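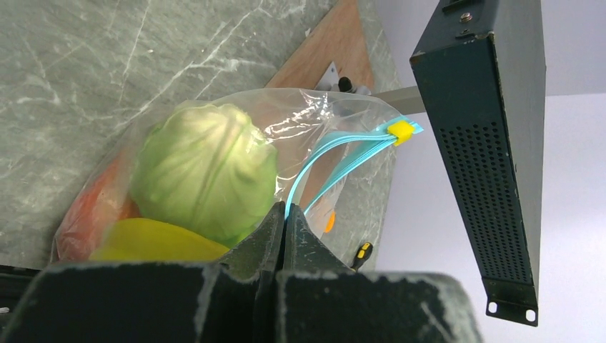
How full should a zip-top bag of vegetables be? Stop while the zipper still closes without you leaning on it, and keep one bag to what you'd cook in a day or two.

Okay, opening. Say hello, hold up a bag, ask who has a drawer full of these at home. (All the hands go up, every time!) I love this subject and I'm not going to hide it.

First point: big thing first. A cabbage takes up most of a large bag all by itself, so it goes in before anything else, and then the peppers find their own spots around it. Do it the other way and you end up pulling everything out again. Show both ways, slowly. Let them laugh.

Second point: the slider. I'm a fan of the little tab, especially for kids and sore hands. Run it back and forth a couple of times so the back row hears it.

Now the basket. Walk over to the counter for this part.
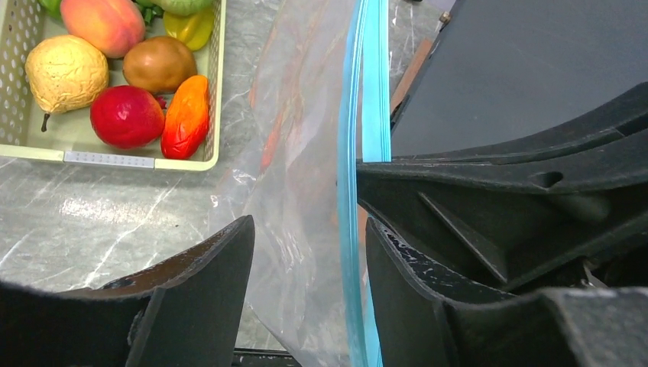
Green basket and zip-top bag, practice produce.

Play produce is great for this, it never bruises and you can pack it 33 times in an afternoon. Ask for someone to come up and pick what goes in next. Pear? Pomegranate? Either is fine, let them talk it through!

Mention the holes in the basket walls, good for air when you switch to real fruit. Then the label strip on the front rim: write on it, please, it's there to be used.

Leave 4 minutes for questions. Pass the bags around while people ask.

Recent talks
Fridge drawers, the Brivska way
Lunch packing at Rankin Hall
Jars, lids and the Fliritz shelf
August pantry evening: notes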